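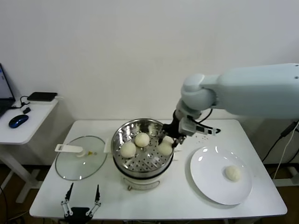

Home News Minutes Plots Notices Contact

Rilance Allotment Gardens
Minutes – June general meeting
Posted by the Secretary, Friday

Started 7:05, should have been 7. Door was stuck again. Enough members for a quorum. Apologies taken from the usual people who are away in June, list is in the book.

1. Last minutes

Read out, mostly. One correction: the May minutes said the north gate would be "left open" during the day. Should read "left unlocked." Not the same thing, the deer are proof. Corrected and signed.

2. Matters arising

Gate latch – done. New latch is on the inside, so you have to reach over. Shorter members not happy. A second pull cord to be added on the lane side.

Skip hire – not done. Price went up between the first quote and the second. Agreed to wait until the fall and do one big clear-out. Please do NOT start a pile in the meantime. There is already a pile.

Key deposits – still three outstanding from last year. Reminder going out with the next water bill.

3. Money

Balance at the bank is $2,065. That is after the insurance and before the water. Insurance is up again, no claims made, no explanation given. Was asked if we could shop around. Yes, but the renewal has gone through so this is a next spring job. Put on the February agenda.

Plot rents nearly all in. Two plots behind, both have been written to. If nothing by the end of the month they go to the waiting list as per rule 9.

Request for a printed copy of the accounts. Will be pinned up in the shed.

4. Water

Long one. Pressure on the bottom row is bad from late afternoon on. Top row says they are not using more than anyone else. Bottom row says otherwise. Went back and forth a while.

Facts as far as we have them: main line is the old three-quarter inch as far as the compost bays, then drops to half inch. Anyone running a sprinkler above the bays pretty much shuts off the people below. Sprinklers have been against the rules since the drought year but the rule was never put on the board.

Agreed:
- No sprinklers or unattended hoses, start now. Sign to go up by the tap.
- Hand watering with a hose fine, one hose per tap.
- Bottom row gets first call on the taps from 5 to 6:30 through the hot months. To be looked at again in September.
- Get a price from Skinard for replacing the half inch run. They did the car park drain and it has held up.

Suggestion of a second tank behind the shed. We would need a 500 gallon one for it to be worth the trouble and there is a question about the base, ground is soft back there. Not voted on. Somebody to poke the ground with a bar and report back.

Also the tank we already have needs its lid put back ON after dipping. Mosquitoes.

5. Vieira Lane boundary

Letter came from the owners on the Vieira side about the hedge. They say it is ours, is over their driveway, and they want it at six feet. Our old plan shows the hedge on our side, the fence on theirs. So it is ours. Members along that edge like the height for the wind break.

Discussion. Some feeling that the letter was a bit sharp. Agreed to reply politely, offer to cut the driveway face back hard and leave the height until nesting is over. Work day in the fall, same day as the clear-out if the skip is long enough.

Vote on the reply: carried, 2 against. The 2 against want it cut now. Noted as they asked.

6. Blight and other cheerful things

No potato blight reported so far. Been dry. If you see brown patches with the pale edge, tell the plots next to you the same day, dont wait for a meeting. Bag the tops, take them home, not in the bays.

White rot on the onions in the middle section again. Please wash off your boots and tools before going plot to plot. Yes it is a pain.

Rabbits: chicken wire sunk a spade deep still seems to be what works. There is part of a roll in the shed, take what you need and write it down.

7. Compost bays

Left bay is full and cooking nicely. Middle bay is the one to use. Right bay is for leaves ONLY. Found in the right bay this month: a doormat, rhubarb leaves (ok but wrong bay), most of a plastic chair. If it was never alive it does not go in.

Offer of horse manure from the stables on the Zekska road. Free if we collect, small charge delivered. Concern about weedkiller in the hay, one member lost a whole bed of beans that way a few years back. Agreed to take a couple of bags first and try beans in pots before anyone puts it on the ground. Beans will show it inside three weeks or so.

8. Open afternoon

Same as last year, gate open from 1, close at 4. Plant table, produce table, kids' sunflower thing. Tables from the church hall need to be asked for early, last year we left it and got the wobbly ones.

Food: everyone who is bringing a dish to put a card with it saying what is in it. Nuts especially. Power in the shed is one double outlet, so one urn plus one other thing at a time or the breaker goes. Hot food people to work out an order among yourselves before the day. Bring your own plates back home with you please, we still have a box of orphans from last time.

Rain plan – the gazebo. One leg is bent. Someone is going to try and straighten it, otherwise tarp.

Plant prices to be same as last year. Long talk about whether tomato plants should be more. They stay as they are.

9. Waiting list

Getting longer. Proposal to split the big corner plot when it comes free and make two half plots. People starting out tend to give up on a full size one by August anyway. Generally in favor. Needs a rule change so it has to go to the annual meeting with notice. To be drafted.

10. Any other business

- Mower: pull cord frayed, do not use until fixed. There is tape on it. The tape means do not use.
- Lost: one pair of loppers, red handles, last seen by the bottom tap.
- Found: reading glasses, in the seed tin.
- Bonfires. None till October. Asked and answered.
- Request for a bench on the lower path. Nice idea, no money this year unless someone has timber. Someone may have timber.
- Dogs on leads, including the small ones.
- Seed order forms come round in the fall, bulk discount only works if you get them back on time.

Closed 8:50. Next meeting second week of September, same room, 7 sharp. Somebody bring WD-40 for the door.

Actions: sign for tap, Skinard quote, reply to Vieira side, book tables, try manure, draft half plot rule, pull cord for gate, ground by the shed.

Contact the Secretary via the notice board or the contact page | © Rilance Allotment Gardens | Back to top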